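Utensil stand

A utensil stand (also called a utensil tree, a hanging utensil holder or, in some older catalogs, a ladle tree) is a piece of kitchen equipment on which cooking spoons, turners, ladles and similar tools are hung by the ends of their handles. It usually consists of a heavy base, an upright rod and a ring or set of arms at the top. Unlike a rail or a row of hooks, it needs no wall, and it can be carried from the stove to the sink or the dining table as the cook pleases. People who own one tend to keep it for a very long time, and many a stand has outlived the set of tools it was sold with.

Form and parts

The base is the part that does the most work and gets the least notice. It is commonly round and slightly domed, so that drips run outward to where a cloth can reach them, and it must be heavy enough to hold the stand upright when all the tools happen to be hanging on one side. Cheaper stands have a hollow base pressed from thin sheet, sometimes filled with sand or plaster and closed with a disk of felt or cork. Better ones are weighted with cast iron.

The rod is screwed into the base from below. It has to be taller than the longest tool the owner means to hang, with a little room to spare, and this is a point on which many a happy purchase has come to grief – a long soup ladle will rest its bowl on the base and lean there instead of swinging free. Makers who sell by mail usually give the free height, measured from the top of the base to the underside of the hook, as well as the overall height.

At the top there are two common patterns. In the arm pattern, four to six short hooks spread out from the rod like the branches of a coat tree. In the ring pattern, a circular band or wire sits around the rod and the tools hang from it, and there is very often a small knob above, which makes a comfortable handle for lifting the whole thing. 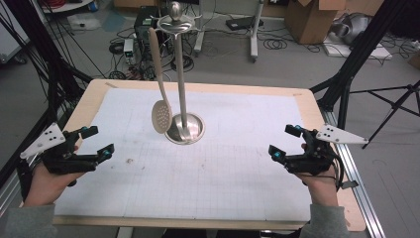
A stand of the ring pattern, with a ball-shaped knob and a beige slotted spoon hanging from the ring.

Some rings turn freely. A turning ring is pleasant to use, as the tool that is wanted can be brought around to the front with one finger, but it needs an occasional wipe underneath, where grease likes to gather.

Materials

Stainless steel is the most usual material today and suits the damp corner beside a sink very well. Chrome-plated steel was common before it and can still be found secondhand, though the plating is apt to lift where the rod meets the base. Wooden stands are made too, often with pegs in place of hooks. They are light and handsome, but they do not care for standing water.

The finish of the base is largely a matter of taste. A mirror polish looks splendid in the shop and shows every fingerprint at home, while a brushed surface is more forgiving of everyday life.
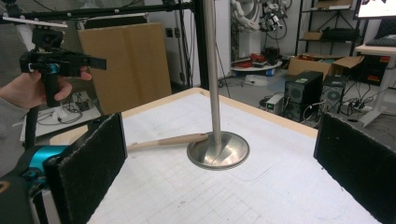
Round metal base and upright pole, with a smooth wooden stick lying against the edge of the disk.

Hanging and fit

A tool can be hung only if its handle has a hole, a loop or a bent end. Nylon and silicone tools nearly always have a hole molded in. Plain wooden spoons often have none, and a small hole drilled near the end, with a loop of cotton cord through it, settles the matter nicely. The cord should be changed when it grows stiff or gray.

Tools hang best when the heavy ones are set opposite each other. Wide turners take up more room than their owners expect, and a ring crowded with them will rattle whenever one is taken down. Slotted spoons and skimmers are especially well suited to hanging, as both faces of the bowl are left open to the air.

Makers and collecting

Among enthusiasts the best-known older stand is the Radley, a ring-pattern model sold by the kitchenware firm Plornovo in two heights. Its catalog number, 1640, is stamped under the base. The Susuler stand, which came later, has a turning ring and a weight of roughly 30 ounces. The smaller Nông stand, made for short-handled tools, is 19 centimeters tall.

The writer and collector Quyên Trịnh has put together a checklist of 135 stands, with notes on base shapes, hook counts and replacement screws. She is particularly fond of stands with mismatched parts – a base from one maker and a ring from another – and gives them a chapter to themselves. A supplement on wooden stands is planned for September.

Care

The stand is washed with warm soapy water and dried with a soft cloth, and the screw under the base is tightened whenever the rod begins to wobble. Felt pads should be kept dry.

See also: Crock (kitchen); Pot rack; Slotted spoon; Spoon rest

Last revised 2 Mar 2026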